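About Fiton

Reading time: 2 min

Fiton teaches robot arms to do small assembly work. We started in a rented unit behind the Lo Presti machine shop, and we still buy our fixtures from them. Cosimo Vitale runs the company and Noemi Greco heads the demonstration floor.

Our customers send us parts and a written procedure. An operator then does the job through the arm, by remote control or by guiding the joints by hand, until we have enough good runs to train on. The Kurkico gear job took 1233 runs. Most jobs need fewer.

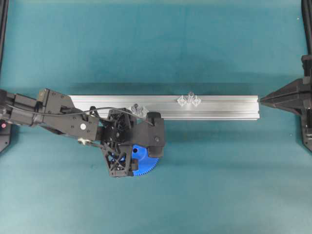
Gear in the gripper, with clear parts on the rail on the mat.

Operators train for 62 hours before their runs count toward a customer's set. They learn to move at an even pace and to finish a bad grasp instead of hiding it – a recovery is worth keeping. Brock MacDonald reviews every set and throws out what he doesn't like. Last January that was 778 runs from a single job, and we recorded them again at our own cost.

We work with small plastic and metal parts. We don't take on food, glass or anything heavier than the arm can hold steady. Visits to the floor are by appointment.

Comments

Gerardo Gentile: Do you train outside operators, or only your own staff?

Concetta Caputo: We sent you the Drunari housings last year. Good work, slow invoices.

Contact | © Fiton | Back to top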